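Hulwood : la collecte des colis pour les étudiants change d'adresse en juillet 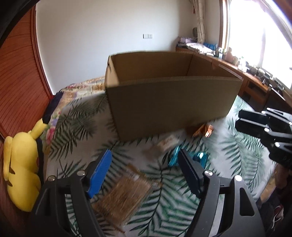

La collecte de denrées et de petits objets pour les étudiants logés à Hulwood quittera au mois de juillet l'ancienne salle de la rue du Port. Elle s'installera à Hirkby, dans un bâtiment que la société Kauppinen laisse à disposition pour une durée de 2 ans. L'annonce a été faite hier soir, pendant une réunion publique à laquelle beaucoup d'habitants ont assisté debout, car les chaises manquaient.

Le déménagement était attendu depuis l'hiver. La salle actuelle a un toit qui laisse passer l'eau et le chauffage ne marche plus que dans une partie des pièces. La commune avait demandé un devis pour les réparations, mais le prix a été jugé trop élevé pour un immeuble qui doit être vendu de toute façon. Le nom de l'acheteur n'est pas encore connu.

Jouko Sjöberg, qui coordonne la collecte, a présenté le nouveau lieu avec un plan affiché au mur. Le bâtiment de Hirkby servait autrefois de dépôt pour des pièces de machines agricoles. Il est de plain-pied, il possède un quai de déchargement et une porte assez large pour une camionnette. « Nous perdons le centre-ville, je le reconnais, mais nous gagnons une place où l'on peut travailler sans déplacer trois fois les mêmes cartons », a-t-il déclaré.

La question des transports a occupé la plus grande partie de la soirée. Hirkby se trouve de l'autre côté de la rivière, et la ligne de bus 64, la seule qui traverse le pont, ne circule pas après 19 heures. Plusieurs étudiants ont expliqué qu'ils finissent leurs cours ou leur travail plus tard que cela. Une jeune femme qui suit une formation d'aide-soignante a dit qu'elle devrait marcher environ quatre kilomètres avec ses sacs pour rentrer chez elle, et que l'hiver prochain elle ne le ferait certainement pas.

La représentante de la commune a répondu qu'une discussion est ouverte avec l'exploitant de la ligne. Un bus supplémentaire en début de soirée serait possible dès la rentrée, si le nombre de voyageurs le justifie. Elle n'a pas voulu donner de promesse sur ce point. Une autre solution consiste à garder un point de retrait au centre de Hulwood, deux soirs par semaine, dans le hall de la bibliothèque. La direction de la bibliothèque a donné un accord de principe, mais elle demande que les retraits soient terminés avant la fermeture et que rien ne reste sur place pendant la nuit.

La collecte existe sous sa forme présente depuis trois ans. Au commencement, elle s'adressait seulement aux étudiants étrangers qui arrivaient en automne sans vaisselle ni couvertures. Peu à peu, les demandes ont concerné aussi la nourriture, ensuite les produits d'hygiène et les fournitures pour les cours. Aujourd'hui, toute personne inscrite dans un établissement de la ville peut retirer un colis par mois, sur présentation de la carte d'étudiant. Cette règle ne change pas avec le déménagement.

Ce qui change, par contre, est la manière de donner. Jusqu'à présent, les habitants pouvaient déposer leurs sacs devant la porte à n'importe quelle heure, et il est arrivé souvent que la pluie abîme le contenu. À Hirkby, les dons seront reçus uniquement pendant les heures d'ouverture. Les produits alimentaires devront être fermés et porter une date lisible. Les vêtements ne seront plus acceptés, à l'exception des manteaux et des chaussures d'hiver. Pour le reste, les donateurs sont invités à s'adresser au magasin Brolis, sur la place du marché, qui reprend les textiles en bon état.

Cette dernière décision n'a pas plu à tout le monde. Un habitant du quartier sud a rappelé que les draps et les serviettes étaient parmi les choses les plus demandées à la rentrée dernière. Jouko Sjöberg a admis que c'était exact, mais il a ajouté que le tri du linge prenait plus de temps que tout le reste réuni. La question sera regardée de nouveau après les premiers mois.

Les travaux à Hirkby ont déjà commencé. L'électricité a été refaite et la peinture est en cours. Il reste à installer des étagères, une table de tri et un petit bureau pour l'accueil. Kauppinen prend à sa charge l'eau et l'assurance du bâtiment, tandis que la commune paie le chauffage. À la fin de la période convenue, les parties se retrouveront pour décider d'une prolongation.

Le local de la rue du Port restera ouvert jusqu'à la fin du mois de juin avec les horaires habituels. Il n'y aura pas de distribution pendant la première semaine de juillet, à cause du transport du matériel. Les étudiants qui ont besoin d'un colis à cette période sont priés de le demander à l'avance, au guichet ou par téléphone.

Les personnes qui possèdent un véhicule et qui peuvent aider pour le transport doivent laisser leur nom à la bibliothèque de Hulwood. Une feuille d'inscription se trouve à l'accueil, à côté du registre des prêts.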